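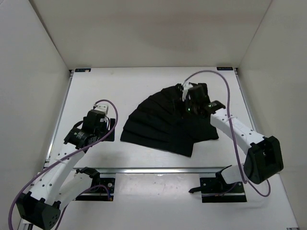
Black fabric on the white table, long folds running across the left half.

# How do I get a piece of black fabric to lie flat and fold square?

**Geeta Semwal**
Posted in Fabric & Linens, October 2025

I have a length of plain black fabric that I use as a cover, and I can't get it to fold up neatly. When I put it down on the table it ends up in a sort of fan. There is a curved edge at the upper left that looks a little scalloped, and a lot of long folds that start there and spread out toward the right. The bottom comes to a point, and next to the point there is a notch and then another flap. I can't tell from looking at it which of these are real corners and which are just the cloth doubled over.

The fabric came from the remnant bin at Keststead. The tag said 48 inches wide and 100% polyester, and nothing else. It was cut in the store, so two edges are selvage and the other two are cut edges that I hemmed myself with a narrow hem. I have not measured it since I hemmed it. It should be close to square.

What I have tried:

- Smoothing it from the middle outward with my hands. The folds move over but they don't go away.
- Holding two corners and shaking it. It falls back down in a heap because I can't tell if I have the right two corners.
- Ironing it on low. The creases came out but that didn't help with the folding.

My table is white and smooth, and the cloth slides on it. I would like to end up with a flat rectangle that fits on a closet shelf 14 inches deep. Is there a method for this, or is it possible I cut or hemmed it crooked? I don't mind redoing a hem if that's the problem, but I'd like to be sure before I take it out.

---

**Iulian Bălan**

You can't judge the shape of a cloth when it is lying the way yours is. A square piece will look like a fan if one side is bunched up and the other side is let go, and a notch along an edge usually means the hem has turned under or doubled back at that spot. So I would leave the hems alone for now.

With black cloth the main difficulty is seeing the edges. The folds and the hems look the same. I find them by touch. Put a hand on any edge and run the hem between your thumb and finger until you come to a corner. A corner feels thicker, with four or more layers if you turned the hem twice. Clip a clothespin on it. Keep going in the same direction along the hem to the next corner and clip that one too, until you are back at the first pin. If you have four pins you have all your corners, and you never had to work out what you were looking at.

Then:

1. Pick up two corners that are next to each other, the ones you clipped one after the other. Let the rest hang down. Give it one firm shake.
2. Lower the bottom edge onto the far side of the table first and draw the cloth toward you as you set it down. Most of the long folds will come out at this step.
3. Walk around and pull each corner outward a little, away from the center. Pull along the hem and not across the middle of the cloth.
4. Bring the near edge up to the far edge and match the pins.
5. Fold in half again the other way. For a 48 inch square you now have 24 by 24.
6. Fold that in thirds and you get 8 by 24. Lay it on the shelf with the short side going back, or fold it once more to 8 by 12 if you want it to fit in your 14 inches either way.

On the sliding - a smooth table is hard with polyester. Put a cotton bath towel or a flannel sheet under it. The cloth will grip that enough to stay where you put it, and if you use a light-colored one you still get the contrast with the black edges.

To check for a crooked hem, do it after step 3. Measure from corner to corner both ways. If the two diagonals come out the same, or within half an inch, it is square enough to fold. If one is a couple of inches longer, look at the cut edges first. The selvages are normally straight.

---

**kostiuk_linens**

Steam it. I use a Murov hand steamer on all my black stuff and it drops flat.

> **Geeta Semwal:** I did iron it and the creases came out. It's the folds from how it lands on the table that I can't sort out. Would steam be any different?
>
> **kostiuk_linens:** Probably not for that. It's good for the shelf creases later. Don't press down on polyester, it goes shiny and on black you will see it.

---

**Garnard Road Sewing Room**

Agree with the clothespins. If you are going to use this cloth a lot, mark it permanently so you don't have to do that every time. We put a short stitch of colored thread on the wrong side at each corner, red for the two on one selvage and white for the two on the other. Two reds always go together. It takes ten minutes and it doesn't show from the front.

You might also look at whether it needs to be folded at all. For covers that have to come out without creases we roll them on a cardboard tube from the fabric store. Fold the cloth in half once so it is 24 inches wide, lay the tube along one end and roll it up with the wrong side in. Tie it loosely with a strip of scrap fabric. A rubber band leaves a mark. The roll is too long to go front to back on a 14 inch shelf but it can lie along the shelf if you have the width.

One thing about the narrow hem. If you stretched the cut edges while you sewed them, they will be longer than the cloth next to them and they will ripple. It can look like a scalloped edge even when the cloth is spread out properly. I can't tell that from the way it's lying now. Spread it out as Iulian says and look along each hem at table height. If the selvages are flat and the hemmed edges wave, that is stretching. You can often shrink it back by easing the hem under a pressing cloth on low heat, a few inches at a time, and if that doesn't work, take the hem out and sew it again with a longer stitch.

> **Geeta Semwal:** Thank you both. The diagonals are half an inch apart, so I am leaving the hems in. One of the cut edges does wave a little. I used a flannel sheet underneath and got it to 8 by 12, and it fits on the shelf. I'll do the thread marks when I find my red.
>
> **Iulian Bălan:** Any bright color is fine. Just make sure you can see it under whatever light is in the closet.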